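Tivholm Off-Road Riders Open New Junior Loop and Extend Thursday Evening Riding

TIVHOLM, July 2018 - The Tivholm Off-Road Riders are delighted to announce that the club's new junior loop is open for practice. The loop sits on the low ground between the main motocross track and the creek, and it gives our youngest riders a place of their own for the first time since the club moved to the Marinho Road grounds.
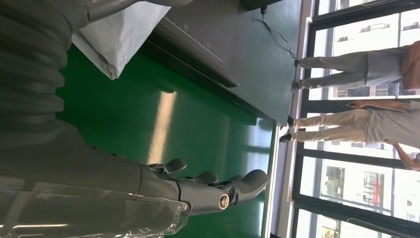
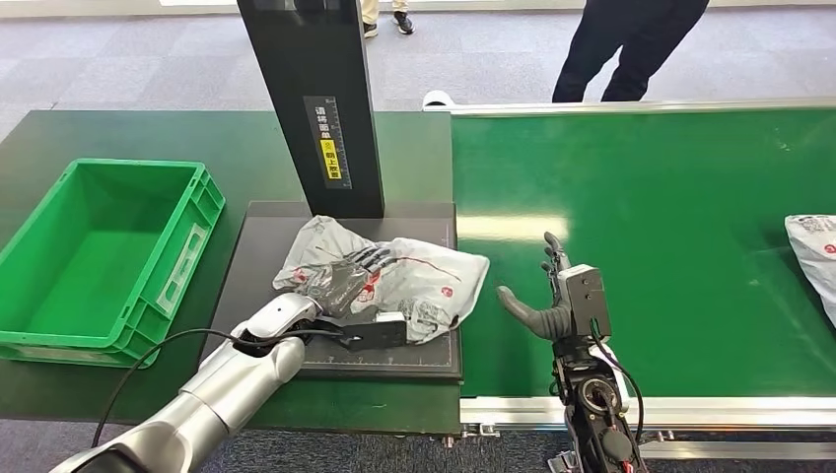
Robot hand over a glossy green floor; robot hand on a plastic mailing bag.

The loop is 700 yards long and runs counterclockwise. It has two tabletop jumps, both low enough to roll over, and a set of gentle whoops along the back fence. The corners are wide and lightly banked. Riders on 50cc and 65cc bikes can use it at every open practice, and small electric bikes are welcome too. Children as young as six may ride once they have done the short starter session with a club coach.

Work on the ground began in April, after a very wet end to winter. The soil down by the creek holds water, and the first week was mostly spent cutting a drain along the low side and waiting for it to do its job. After that things moved fast! Grura, the earthmoving firm from the other side of town, shaped the corners and hauled in a sandy loam for the top layer. Husteck supplied the fence posts and the new starting gate, a smaller version of the one on the big track.

"I rode my first race on a borrowed bike with the bars nearly up to my chin, on a track built for grown men," said Cristóvão Salgado, club president. "I loved it, but I was scared stiff. I want these kids to love it and have a bit less of the scared part. Watching the first group go round on Saturday with their elbows up was the best morning I've had at this club."

The layout was drawn by Nadège Fleury, our head junior coach, who walked it with several of the younger riders before the digging started. They asked for more bumps. They got some of them.

"Every corner on this loop teaches something you'll use on the main track," Fleury said. "The second left is flat, so you have to get your foot out and your weight right. The one after it has a bank you can lean on. A rider who can link those two smoothly is well on the way, and it's a lot of fun to practice."

The club is also extending Thursday evening riding through the end of the summer. The main track will be open to 85cc bikes and up, with the groups split by experience as usual. The junior loop will run at the same time, so families with riders in both groups can make one trip of it. The parking field has been mowed back to the tree line to make more room for trailers. Please use the top gate and leave the lane by the pump house clear.

All riders need a current club membership or a day pass, a full-face helmet, goggles, gloves, long sleeves and boots that cover the ankle. Chest protectors are required on the junior loop. Parents or guardians of junior riders must stay on the grounds, and they are very welcome at the fence - there is a shaded bank on the creek side with a good view of the whole loop. The bike wash is open again, with the hose on the left now reaching the second bay.

Flag marshals are needed for both tracks. No experience is required, and anyone who works a full evening rides free at the next one. Marshals get a short talk on the flags before riding starts and are paired with someone who has done it before.

A junior race series on the new loop is being planned for the fall. It will be relaxed, with short motos and plenty of time between them, and every rider will get a number plate to keep. Dates and classes will go up on the board at the sign-in hut as soon as they are settled.

Tivholm Off-Road Riders has members of all ages and welcomes riders from beginner to expert. Visitors from other clubs can ride on a day pass and should bring their license to sign-in.

Press contact: Nadège Fleury, Tivholm Off-Road Riders, Marinho Road, Tivholm | © 2018 Tivholm Off-Road Riders. All rights reserved. | Back to top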